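Daro Learns to Find Things: How Robots Practice in Pretend Rooms

Zasema Science Pages – for readers ages 9 to 12
Published 2020-08-30

A robot that helps in a house has to know where things are. This is harder than it sounds. A person who walks into a kitchen knows what a chair is, even if only the back of it shows. A robot gets a grid of colored dots from its camera and has to work out which dots belong to the chair.

Daro is a computer program that does this work. It was built at the Plellurton lab to guide a robot on wheels. Before Daro was put in charge of a real robot, it practiced in a simulation. A simulation is a pretend world inside a computer. The floor, the walls and the furniture are all made of numbers, and the computer turns those numbers into pictures.

Why practice there?

Real practice is slow. Someone has to move the furniture, start the robot and write down what happened. A robot that makes a mistake may also bump a table. In a simulation, a bump breaks nothing, and the room can be reset in less than a second.

There is another reason. The computer made the room, so it already knows where each object is. It can check every guess that Daro makes. Researchers call the right answers "labels." In real photos, people have to add the labels by hand.

How the test worked

The team used a set of pretend rooms called Dalisay. Daro trained on 748 rooms. After each guess, the program was told how far off it was, and it changed its own settings a little. This is called training.

Then came the test. Daro was given 24 new rooms that it had not trained on. This matters. A program tested on its old rooms might only be remembering them. 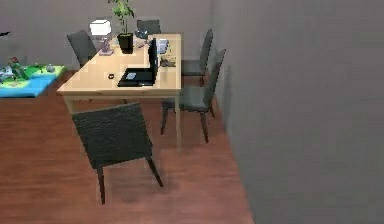 Tables are a hard case for Daro. Chairs stand close together, and one can hide most of another. Objects on top can block the view of whatever is behind them. Small things far from the camera take up only a few dots, so there is less to go on.

The result

Daro found 91 percent of the large objects, such as tables and chairs. It did worse on small ones. Most of its misses were objects partly hidden behind something else.

The team then let the robot look from two places instead of one. It rolled a short way to the side and made a second guess. Fewer objects were missed, but each search took longer.

What is still not known

Pretend rooms are neater than real ones. Light in a real room changes during the day, and real cameras make blurry or grainy pictures. A program can do well in simulation and poorly in a house – researchers call this difference the "reality gap." The next test will use a real room with 12 objects in it.

Words to know

Simulation: a pretend world run by a computer.
Label: the right answer attached to a picture.
Training: changing a program's settings so its guesses improve.
Reality gap: the difference between how a robot does in simulation and how it does in the real world.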